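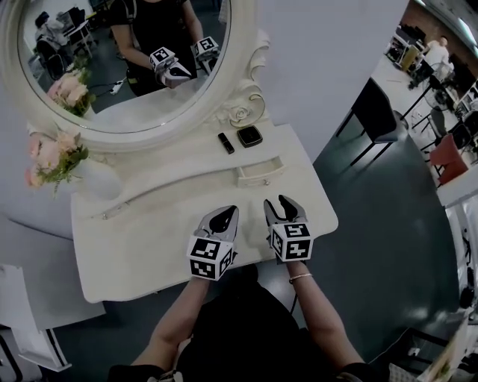 Does anybody need a vanity table?

Print this article | E-mail to a friend | 14 comments

Every few years the furniture business decides we should all be sitting down to put on lipstick. This season it is white, curvy and carved within an inch of its life. Manetti has one in the window, Kulden has a flat-pack version, and the Trestbridge catalog gives the style 9 pages, most of them roses.

I went in doubtful and came out slightly less so. The oval mirror is the best part. It is big enough to show your face and shoulders together, and a heavy white frame with scrollwork and a sculpted rose is at least a decision. I have seen plainer mirrors that cost more and hang crooked by September.

The tabletop is another matter. A scalloped front edge looks sweet until you work out how much flat surface it eats. Put down a vase of flowers, a lipstick and a compact and the thing looks charming. Now add a hair dryer, a box of tissues and the four half-used moisturizers everyone owns. The showrooms never do.

Then there is storage, or what the sales tag calls storage. The small white drawer under the mirror has a tiny round knob, pretty enough, and I would trust it with earrings and a spare key. Warraich sells a plain chest with real drawers for $67 less than the model I was shown, and you can stand a mirror on top of it.

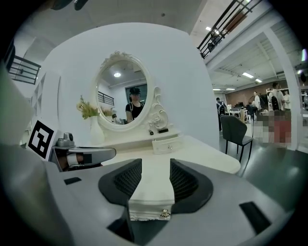
Before you pay

Take a tape measure. Sit at the table for 10 minutes, on the seat you plan to use, and see where your knees go. Run a cloth over the carving and ask yourself who will be dusting it. If you still want one after that, buy it, and leave the matching bench in the store.

Share (67) | Comments (14) | Back to top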